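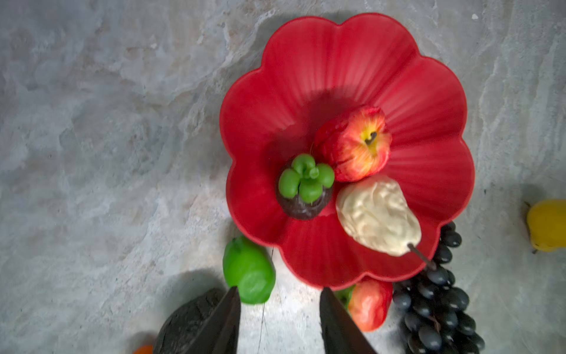 Fruit station, Hatach packing room, March. Apple, mangosteen and pear in the red bowl.

Progress report to the Lumo Fund: mixed fruit packing at Hatach

Prepared by Davina Hepburn, site manager

This report covers the second period of the grant, up to the end of March. The first period was spent on installation and safety checks and was reported separately.

Work done

The arm supplied by Terov is now used on the early shift, from 6 in the morning until the mid-morning break. It picks single fruits for the gift bowls and places them one at a time. Packers add grapes and other bunched fruit by hand, then check each bowl, wrap it and label it. The arm handled 2000 picks in the period. It dropped or misplaced 33 of them. Most of those were pears with long stems, which catch on the rim of the bowl when the fingers open. Terov has changed the release height and we are watching the results.

Soft fruit is still a problem. We have kept strawberries off the arm's list for paying orders and use them for trials only.

Staff

No posts have been lost and no hours cut. Six packers have been trained to start, stop and clear the arm. Setsuko Morikawa leads the early shift and keeps the fault book. Her notes from March say that wrists and shoulders are less sore by the end of the week, but that the work has become more stop and start. Packers wait for the arm, then have several bowls to finish at once. Two people asked to go back to the hand line and were moved.

We had planned to rotate everyone through the station every hour. This proved too short, as people were only just settled when they had to change over. We now rotate at the break.

Pay has come up. Packers who clear faults want this recognised as a skilled task. Henríquez, who own the building and run the payroll, have agreed to look at a small allowance. No figure has been set.

Spending

We have used 50 per cent of the training budget. The rest is held for the late shift, who start their training next. Repairs came in under budget. We spent more than planned on finger pads, which wear quickly, and have moved money from the travel line to cover this.

Next period

Train the late shift. Repeat the pear trial with the new release height. Settle the allowance before the arm's hours are extended.

Search reports Enter keyword Go

Contact the site office | © Hatach | Back to top

Recent reports
Installation and safety checks: first period
Hand line layout: staff comments
Finger pad wear: short note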